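**February, 16:40 - basket task, handheld grippers**

Really pleased with today! We're up to 134 usable demos of the cup-into-basket task, and the policy trained on the first 57 already picks the right approach side far more often than the old Rankin baseline did. Calum Tennant's idea of turning the basket to a new angle between takes seems to be paying off - grasps look less memorised.

Tag tracking still drops out when the two grippers get close together. I'll rerun the Clikard filter on take 921 tonight and see if the gap closes.
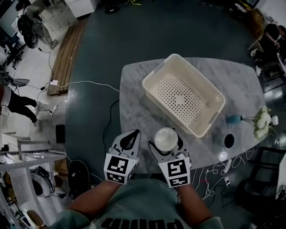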